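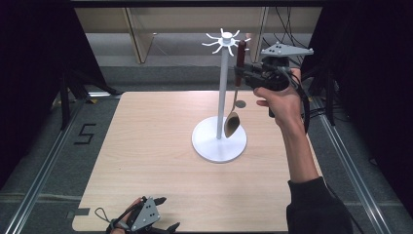

Jarmo Miettinen | Filenach Help | Updated 10/08/2020

4. Setting up a schedule of loss

The schedule of loss lists everything your client is claiming for apart from the injury itself: lost wages, travel, care at home, equipment and household items. Filenach keeps one live schedule per claim. Open the claim before you start, and check that the accident date on the Summary tab is correct. Interest and wage periods are both worked out from it.

4.1 Create the schedule

1. Go to Claim > Money > Schedule and select New.
2. Choose a template. Use Standard for most injury claims and Long-Term Care where there is a care plan.
3. Enter the client's pay details. If the client has 2 jobs, add a separate pay line for each one.
4. Select Save Draft. The schedule appears in the left-hand panel with a gray dot.

Note: A draft can be seen only by people in your own office. The insurer's side cannot open it through the Hovireck exchange until you select Serve.

4.2 Add expense lines

1. Select Add Line.
2. Pick a heading (Travel, Care, Equipment, Household, Other).
3. Enter the date, the amount and who paid.
4. Attach the receipt. If there is no receipt, tick Client Statement and enter the paragraph number.
5. Select Done, or Done + Next to keep going.

Each schedule holds up to 205 lines. Past that, start a continuation sheet from the Schedule menu. Totals carry over.

Caution: Do not change the heading on a line after you have attached a receipt. The receipt stays filed under the old heading and will be missing from the printed bundle. 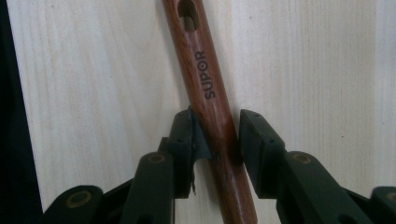 The Description box on a Household line takes up to 100 characters and prints exactly as typed. Start with the type of item, then the maker, then anything that would help a reader match the line to a receipt. Copy a maker's name the way it is marked on the item, so a kitchen utensil with SUPOR printed along the handle goes in as "Utensil, SUPOR, reddish-brown handle, hanging slot." Leave out comments on why it was bought. Those go in the Reason box underneath.

4.3 Check and serve

1. Select Check Schedule. Lines with a missing date or amount turn red.
2. Fix the red lines. Yellow lines are warnings only and can be left.
3. Print a copy and have the client sign the statement of truth on the last page.
4. Scan the signed page and attach it under Signatures.
5. Select Serve.

Note: If your office moved over from Plomport, old schedules come across as read-only. Use Copy to New to edit one.

Caution: A served schedule cannot be withdrawn. To correct a mistake, create an amended version (see section 5) and serve that.

If Serve is grayed out, the usual cause is an unsigned last page. Office administrators can check user rights under Partanen Admin > Roles.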